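Do Not Ask the Son to Translate

By Cauã Damasceno
February 9, 2021

My uncle Rogério was told that his cancer could not be cured by me, his nephew, in a small room at the hospital in Rotgate, between a sink and a scale. The doctor said it first, of course. But the doctor said it in English, and my uncle understands English only when it is about cars or prices. So the doctor looked at me and waited. I had maybe five seconds to prepare.

I must confess what I said. The doctor's sentence was that the treatment had stopped working and that she wanted to speak about what he would like to do with the time he has. What I said in Portuguese was that this medicine was not the best one and they would think together about the next step. My uncle nodded. The doctor saw him nod and believed that he had received the news with calm. She even wrote this in her notes, I learned later: "Patient accepting."

He did not accept anything. He had not been told.

I am writing about this because I think it happens every day in this country, and because I believe it should be stopped by a rule and not by good intentions. A hospital should not allow a member of the family to interpret when the conversation is about a serious diagnosis, about stopping a treatment, or about what a person wants at the end of life. The family should be in the room, sitting down, with their hands free. The words should be carried by somebody who is paid and trained to carry them.
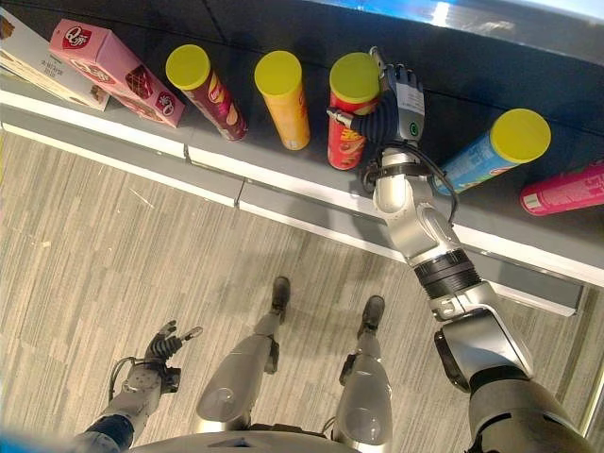

The first argument against me is always that families prefer it. This is true. We preferred it. When the front desk asked if we needed an interpreter, I answered no before my uncle could even understand the question. I was a little offended, to say it frankly. I have lived here since I was 15 and my English is good, and I wanted the woman at the desk to know it. My aunt also thought it was more polite not to make trouble.

But a preference given at the front desk is given by a person who does not know what the appointment will be. I thought I would be translating "Take two of these with food." I had no idea that I would have to find a way to say to the man who taught me to drive that he was dying. If somebody had explained this to me, I would have asked for help at once.

There is also the question of who is doing the preferring. It was me who said no. It was his body and his appointment, and he was not asked in any language that he could answer.

Ingrid Nguyen-Tran worked as a nurse on a cancer floor for 11 years, and she did the same thing for her own grandmother when she was a teenager, long before nursing school. I asked her what she saw on the job. Her answer was that relatives soften bad news nearly always, and that they also do it in the other direction, which people forget. The patient says "I am tired of this and I want to go home," and the daughter says to the doctor, "She is a little tired today." Both sides receive a message that somebody who loves them has repaired on the way.

I recognized this immediately. In May, before the bad appointment, my uncle told me in the waiting room that he did not want to be connected to machines like his brother was. I had the chance to translate this sentence to three different doctors and I did not do it one time. It was never the question they asked, and I was happy that it was not.

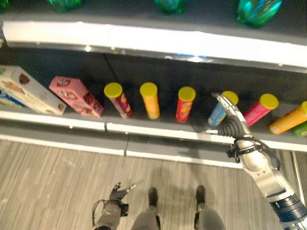 A robotic arm reaching toward the shelves, with green plastic bottles above.

The second argument is about culture. I hear that in some families it is normal to protect the sick person from the truth, and that the American way of saying everything directly is cruel. I have respect for this argument because I come from such a family. When my grandmother was ill in Brazil, all the adults knew and she did not, or she pretended that she did not, and she died with a priest and a lot of soup, and I cannot tell you that it was a bad death.

However, protecting somebody with a silence is a decision, and a decision should be made openly. A doctor can ask the patient, through a real interpreter, "How much do you want to know? Should I speak with you or with your family?" Some people will answer that they want the son to handle it. Very good. Then it is the wish of the patient. What I did was different. I did not respect my uncle's culture, I only became afraid and used the language to hide.

Jad Awad interprets Arabic and French in hospitals, and he told me something I did not know. In his work he is not supposed to soften or to add or to leave out. If the doctor uses a word that has no good match, he stops and says so to everybody. He also asks the doctor before they go in what kind of news it will be, so that he has the words ready. It is such a simple thing. I had nothing ready. Even today I am not sure what is the correct Portuguese for "hospice," and most of my relatives think it means a place where mentally ill people are locked.
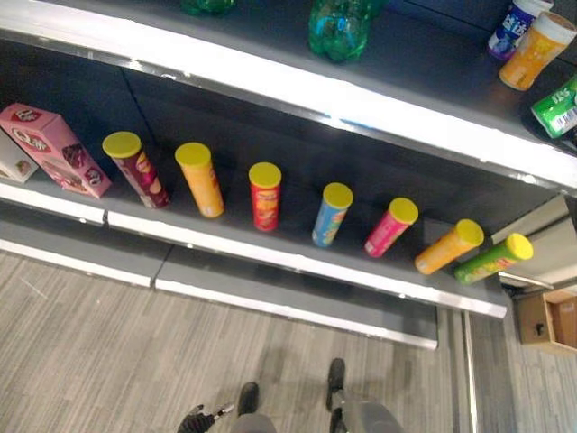
The third argument is money and time, and here I am less polite. At Godoy, the clinic where my uncle goes for his regular checks, they have a tablet on a stand with a service called Juvumik. The nurse touches the language and a person appears. I timed it once, from boredom, and it took 7 minutes, and on another visit much less. The sound is not wonderful and my uncle complains that the lady speaks like she is from Portugal. It is still a thousand times better than me. If a small clinic with a broken parking gate can do it, a hospital with a fountain in the lobby can do it.

I know that the law already says something about this. Hospitals which take federal money are expected to offer language help, and in most situations they should not depend on the family. But to offer is a weak verb. A tired receptionist offers, a proud nephew refuses, and the box is checked. My proposal is that for these particular conversations the refusal should not be possible at the desk. The interpreter comes in anyway, or on the screen. If the patient, speaking for himself, then sends the interpreter away, it is his right.

My friend Wellington Sales disagrees with me on this point. He took care of his mother until the end, he translated everything, and he says that he would have put any stranger out of the room. For him it was the last service he could do for her. We have argued about it on more than one evening. I think he was stronger than I am, and perhaps also more honest. But a rule cannot be written for Wellington. It has to be written for the ones who will look at the floor and say that it is not the best medicine.
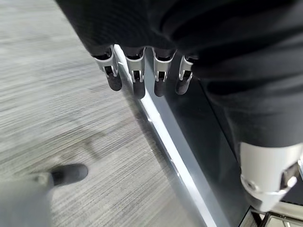 My uncle learned the truth in the end, because my cousin came from Homa and she is less of a coward. She asked for the interpreter and they repeated the whole conversation. I sat next to him that time. The interpreter was a man on the telephone, with a very neutral voice, and he said the sentence exactly, in good Portuguese, with the verb in the right place. My uncle was quiet. Then he asked his questions, and there were many, and some of them were about things I would never have guessed, like if he could still travel by bus and who would feed him if his hands became weak. He asked also if it would hurt.

I could hear the answers, since I had no work to do. I held his jacket. At one moment he turned to me and asked, "You knew this already?" and I said yes, from the other appointment. He patted my knee and went back to the doctor, he had another question for her.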